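in the way shoppers talk about these labels, "cool again" comes up far more often than "new". That surprised us, and it is one of the most enjoyable findings of the study. Readers who had written Valtex off as something their mothers wore were happy to return once a single bag or shoe caught their eye. Many had not bought from the label for years, yet they could still describe the old catalogue in loving detail.

We coded 700 blog comments on the autumn ranges of three fashion houses: Astiditz, Valtex and Privonetti. Two coders read every comment, and disagreements were settled by rereading the full thread. The setting matters a great deal – a joke about clogs reads very differently under a glowing review.

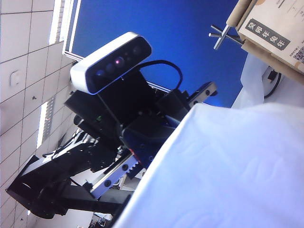
**Figure 3.** Depth sensor on its bracket, with part of the arm and gripper.

### 5.2 Accessories lead the way back

Bags and shoes did most of the work. Commenters rarely began with a coat or a dress, even when the post was all about one. They began with a tote, said they would carry it with clothes they already owned, and only then let themselves be curious about the rest of the range. We find this a lovely, practical kind of loyalty!

Privonetti is the exception. Its commenters talked about cut and cloth from the start, and they were quick to compare the October pieces with older ones. Saha, the small label we used to test the coding scheme, drew similar talk, though its threads were too short to include in the main results. Price came up under all three houses, usually late in a thread and often as a plea to wait for the sales.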